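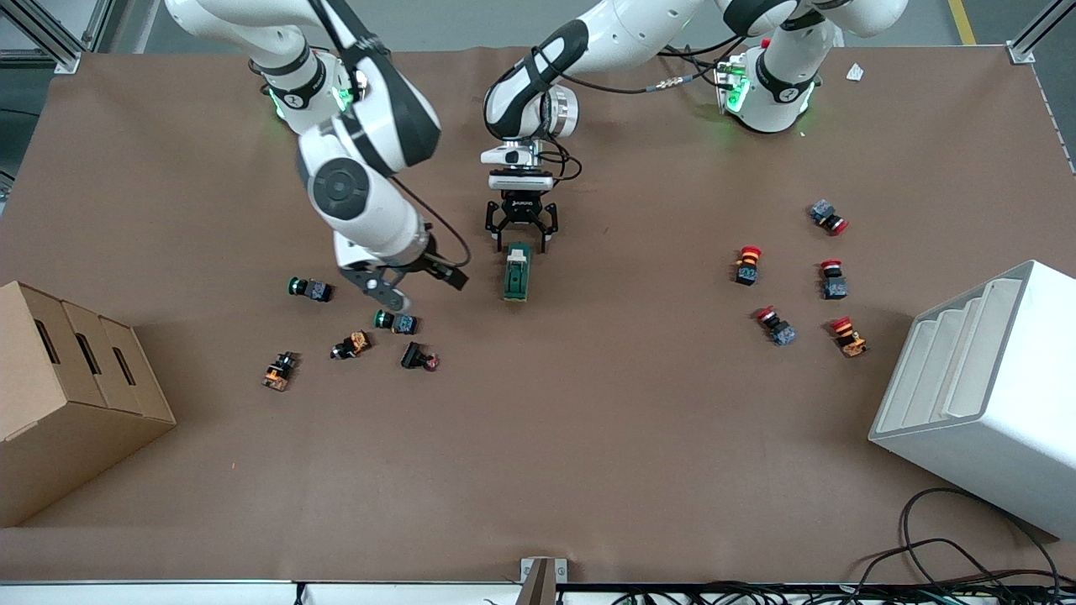
4. Second Lives: What Happens to the Paper After It Is Sold

Brown paper is sold as wrapping, and for the first stretch of this project I studied it as wrapping. The order books from the Charbonneau mill call it wrapping, the price lists call it wrapping, and the people I interviewed in Rerasdale called it wrapping right up until I asked what they had used it for that week. Then I heard about drawer liners, dress patterns, weed barriers, masking for paint jobs, and tables. So many tables! A work table with brown paper over it, like the one in Figure 4, is a use the mill's own paperwork never mentions, and yet it came up in more of my conversations than parcels did. I ended up giving it most of this section, which I did not plan to do when I wrote the proposal.

Let me back up and say what I was working with. The mill's order books survive from its last years of trading, and after I threw out duplicates and canceled orders I had 3894 entries. Each one gives a buyer, a weight of paper, a roll width, and (if I was lucky) a delivery note in pencil. The notes are the good part. They are short and often rude about the delivery entrance, but they are the only place in the books where a buyer's purpose sneaks in. One bakery wanted its rolls "for the benches, same as last." A school asked for the widest roll going and did not want it folded. Neither of those sounds to me like somebody wrapping a package.

Roll width turned out to be my best clue for everyone who left no note. Wrapping buyers liked narrow rolls that sat in a counter dispenser. Table buyers needed width, and they seem to have put up with a heavier, clumsier roll to get it. I sorted the entries on width first and on the kind of business second, and I kept the doubtful ones in a pile of their own. It is a big pile. I went through it more than once and changed my mind each time, so please read my groupings as a reader's judgment and go look at the appendix if you disagree — I would like to hear about it.

Why cover a table at all? My interviewees gave me answers that did not line up very well. The framers talked about scratches. The upholsterers talked about being able to see a dropped tack, and they felt strongly that white paper was worse for this, being too bright under a shop lamp. A retired pattern cutter told me the paper was there so she could write on the table. She did her arithmetic on it, took down phone numbers, drew half a sleeve to settle an argument, and when the sheet got full she tore off the bits worth keeping and pinned them to the wall. I had been thinking of the covering as protection, a thing between the work and the wood. In her shop it was closer to a notebook that happened to be the size of the furniture.

There is also the matter of when a sheet gets changed, and on this I got real disagreement. Some shops changed it every morning as part of opening up. Others let it go until it tore. In one print shop the sheets went down in a stack, and you simply peeled the top one away, a habit they had picked up from the Zikis warehouse across the road. I tried to tie these habits to the order dates, hoping that the daily changers would show up as steady buyers and the others as occasional ones. They don't, at least not in any way I would put my name to. Shops bought when the price was good and stored the extra under the stairs, and that flattens out whatever pattern I was hoping to catch.

The Flerau rolls deserve a quick word, as readers who know the trade will be wondering. Flerau paper was thinner and cheaper and it reached Rerasdale around the time the mill began to struggle. By 2000 it was what most of the small shops were buying. Everyone I talked to remembered it, mainly for the way it curled. Wrapping does not care about curl, but a table cover does, and people told me about taping down the corners, stapling the edges under, or laying the paper curl-side down overnight with books on it. A couple of them went back to saving up old Charbonneau ends. I find this useful as evidence, apart from being fond of the stories. When buyers complain about a fault that only matters on a flat surface, I can be fairly sure what they were doing with the stuff.

I should admit to a weak spot before moving on. Used table paper gets thrown out, and I have seen very little of it. My physical collection comes to 5 sheets, all from the pattern cutter's wall, all torn small, and all kept for the writing on them. They can't tell me what an ordinary discarded sheet looked like, and I have tried not to lean on them. What they do show is ink and pencil in several hands, so I feel safe saying that other people in the shop wrote on her table too. She says they were not supposed to.

Section 5 goes back to the mill and asks whether the sales office knew any of this. I think the people who loaded the trucks did.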